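Seasonal Eating and Food Waste in Shared Student Housing

Project report, Noltwood Hall
Apolline Perrin and Lionel Hamel

3. Findings

The project examined how residents of Noltwood Hall plan, buy and store food during term. Shopping diaries were kept by 32 residents throughout November, and till receipts were collected where residents agreed to this.

Most waste arose from fresh vegetables bought in quantities too large for a single cook. Bread was the next largest category. Residents who cooked in pairs discarded less — a difference most marked on the upper floors, where the kitchens have larger refrigerators. Shellfish and other costly items were seldom thrown away.

Packaging was recorded separately. Onions were often bought singly and wrapped, although the loose ones cost less at the Barbier market.

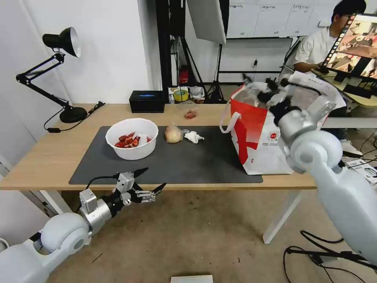

Thierry Texier objected that the loose vegetables were sold out by the time evening classes finished, and asked that opening hours be considered in any further study. The authors accept this point. A second round of diaries is planned for the spring term and will record the time of each purchase.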